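Telside Film Festival
Frequently Asked Questions for Audiences, Filmmakers and Press

Last updated: 2021-02-07

Please read the answers below before contacting the festival office. Questions about a specific order should include the order number and the name under which the tickets were purchased.

GENERAL

What is the Telside Film Festival?

The Telside Film Festival is an annual showcase of new feature films, documentaries and shorts, held each September at the Prollholm Theater and the Pivik Screening Room. The program is selected by Festival Director Azlan Chong and Head of Programming Ariel Padilla.

Is the festival open to the public?

Yes. All screenings are open to the public unless they are marked "Industry Only" in the printed program. Industry Only screenings require an accreditation badge.

When is the schedule announced?

The opening and closing night films are announced in advance of the full program. The complete schedule is then published on this site, and subscribers to the newsletter receive it by email on the same day. The festival does not confirm or comment on individual titles before they are announced.

Are the films shown here premieres?

Some are. Each program note states whether a screening is a world, national or regional premiere. Films in the Retrospective section are not premieres.

TICKETS AND PASSES

What types of tickets are available?

Single tickets admit one person to one screening. The Weekend Pass covers all regular screenings from Friday evening through Sunday night. The Full Festival Pass covers all regular screenings and the closing night film. The opening night film is ticketed separately for all audiences, including pass holders.

Does a pass guarantee me a seat?

A pass guarantees a seat only if you reserve it through your online account. Pass holders who have not made a reservation may join the standby line. Reserved seats not claimed 15 minutes before the start of the screening are released.

How large are the theaters?

The Prollholm Theater seats 278. The Pivik Screening Room is smaller, and its screenings often sell out first. Seating is unassigned in both locations.

Can I exchange or return a ticket?

Single tickets may be exchanged for another screening of equal price up to the day before the original screening, subject to availability. Tickets are not refundable unless the festival cancels the screening. A change in the guests attending a screening is not grounds for a refund.

Are there age restrictions?

Many films in the program have not been rated. Visitors under 16 must be accompanied by an adult at any unrated screening. Titles in the Family Matinee section are suitable for all ages.

Do you offer captions or assistive listening?

Assistive listening devices are available at the box office of both theaters and may be borrowed with a photo ID. Open-captioned screenings carry the letters OC in the schedule. Requests for sign language interpretation at a question-and-answer session should be made by email when booking.

SUBMITTING A FILM

Who may submit?

Submissions are accepted from directors, producers and authorized sales agents in any country. There is no limit on the number of films a person may submit, but each requires its own form and fee.

How many submissions does the festival receive?

The festival received over 2,000 submissions for its most recent edition. Every film is watched in full by at least two members of the screening team.

Can I submit a work in progress?

Yes, provided that the picture edit is complete. Temporary music, unfinished color and missing visual effects are acceptable if they are noted on the form. Updated versions may be uploaded until the submission deadline but not after it.

Does my film need English subtitles?

Films in languages other than English must have English subtitles at the time of submission. Submissions without subtitles will not be reviewed, and the fee will not be returned.

Will I receive feedback if my film is not selected?

The festival is unable to provide individual comments. All applicants are notified of the decision by email.

THE MANGUNDAP SHORT FILM PRIZE

What is the Mangundap Prize?

The Mangundap Prize is awarded to a short film by a director who has not yet completed a feature. The winner receives a cash award and an invitation to present new work at the following edition. Eligible shorts are entered automatically and no separate application is needed.

Who decides the winner?

A jury of three selects the winner. The current jury is chaired by cinematographer Ignacio Wojcik. Jurors do not take part in the discussion of any film on which they have worked.

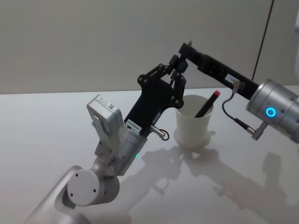
Robot arm with black gripper at a white tabletop.

PRESS AND INDUSTRY

How do I apply for press accreditation?

Applications are made through the press form on this site. Applicants should provide a letter of assignment or links to recent published work. Freelance writers, podcasters and online critics are welcome to apply. Accreditation is personal and may not be transferred.

Can I record a question-and-answer session?

Accredited press may record audio for note-taking purposes. Video recording requires written permission from the press office. Recording of any kind during a film is prohibited, and any person found doing so will be asked to leave without a refund.

How do I request an interview?

Interview requests should be sent to Press Manager Gilang Chin. Please state the name of the guest, the outlet and the preferred length of the interview. Submitting a request does not guarantee a place on a guest's schedule.

When may reviews be published?

Reviews of world premieres are held until the end of the first public screening. Other embargoes are listed on the press page and are set by the distributor.

CONTACT

Whom should I contact if my question is not answered here?

Ticketing and access inquiries are handled by Sugeng Subramaniam, Audience Services. Submission inquiries should be directed to the programming department through the contact form. The office is open Monday through Friday and is closed on public holidays.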